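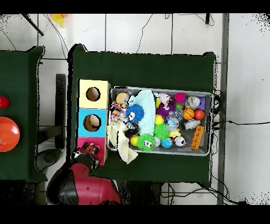
Slide 1 – From our center to the first school year

Good morning and thank you for the invitation. My name is Salim Khaemba and I work at the Prutholm children's center in Urkatska. I will speak about one moment in the life of our families: the months when a child leaves our therapists and begins at school. (Speak slowly. Wait until the people at the back have found chairs.)

Slide 2 – What the parents told us

We sent a letter to 200 families whose children had already left us, and we asked one open question: what was difficult? Many wrote about the same thing. They had to tell the whole history again, from birth, to a new person in a new room. One mother wrote that she told it three times in the same week and that the third time she left out the feeding problems, as she was tired. The school then learned about them at lunch.

Read the mother's words from the card. Do not hurry here.

Slide 3 – How it was before

The speech therapist wrote a report, the physical therapist wrote another one, and the occupational therapist a third. All were good reports. They used different words for the same child and they arrived at the school office at different times, sometimes after the class had begun. A teacher with a full classroom does not read 50 pages in September, and I would not do it either.
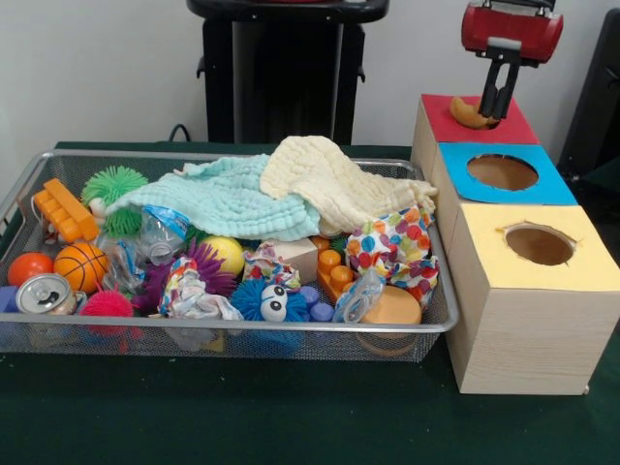 Toys in a wire basket, boxes with colored tops.

Slide 4 – The Mwakyusa page

We now write one sheet together with the parents, 2 sides and no more. We call it the Mwakyusa page, after the street where our first building was. On the front is what the child likes, how the child asks for help, and what a hard moment looks like. On the back are the practical matters: chair, spoon, stairs, toilet, noise. The diagnosis is on the last line. We had a long discussion about that last line and some colleagues still do not agree with it.

The parents decide what stays on the page. If they cross out a sentence, we leave it out of the page, and we ask only once if they are sure.

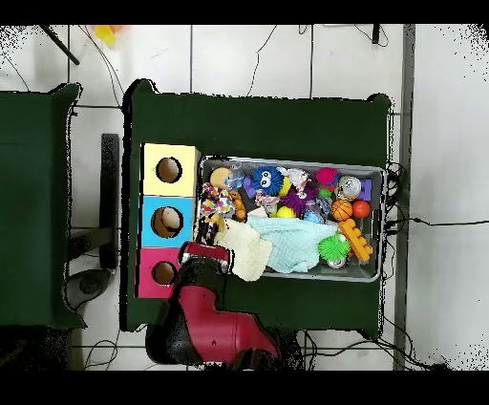 Yellow, blue and pink boxes next to the toy tray.

Slide 5 – The visits

The page alone is too little. A therapist from our center goes with the child to the new classroom 4 times, twice before the summer and twice after the school has started. On the first visit the therapist mostly sits. The teacher should see how the child plays and moves before we begin to give advice.

It costs hours, and our budget did not have them. We moved the hours from the final assessment, which became shorter. (If someone asks: yes, the shorter assessment was accepted by our funder, the Zetard fund, but for one year at a time.)

Slide 6 – What does not work yet

Families who move to another district in August. Parents who need an interpreter – the page gets translated, but the visits often happen without one. Older brothers and sisters, who had good ideas when we finally asked them. 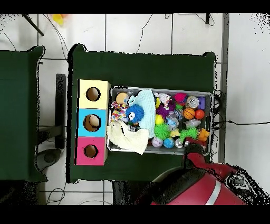

Rasmus Ķēniņš asked at the practice talk if the page should not also follow the child into second grade, because the teacher changes and the sheet is then lying in the drawer of somebody else. I have no full answer. Say that we are trying it with a few families from January, and that the parents keep the original at home, so they can hand it over themselves.

Slide 7 – Contact and blank page

Leave this slide on during the questions. Blank copies of the page are on the table by the door, in two languages. Remind people that they may change the headings to suit their own center, and that the room must be free again at noon.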